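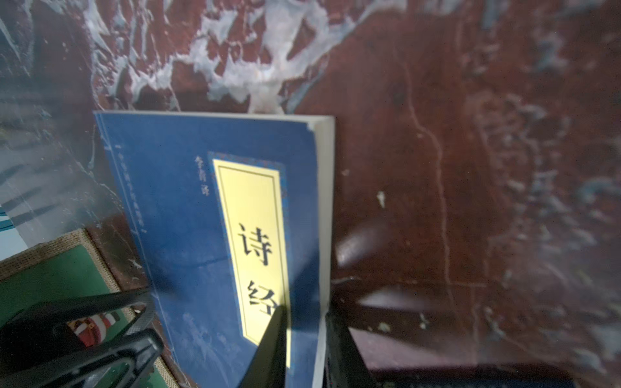
Rule one: mind the spine

Esko Huttunen wrote Fullitz's handling rules, and he has heard the jokes. "Eleven pages on picking up a paperback," he says. "My mother is very proud."

Hold by the edges, says page two. Keep the bag's mouth open.
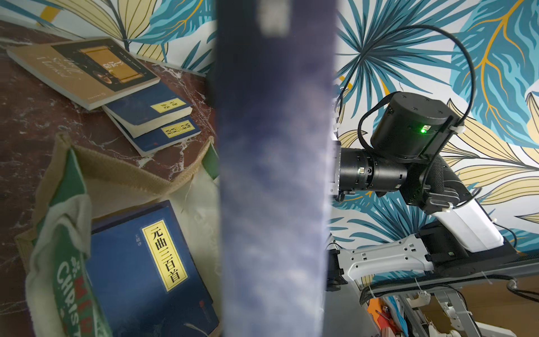 Books on the table, books in the bag.

Hilkka Lappalainen, who audits the Drernholm site, wants tools off the table too. "It's in bold. Bold does nothing." 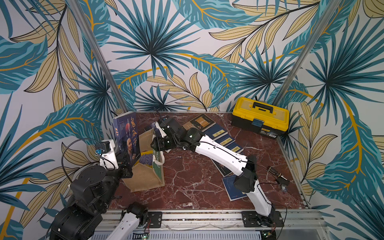
Two arms, one tote, one screwdriver.

The next draft is due in October. Huttunen expects 12 pages.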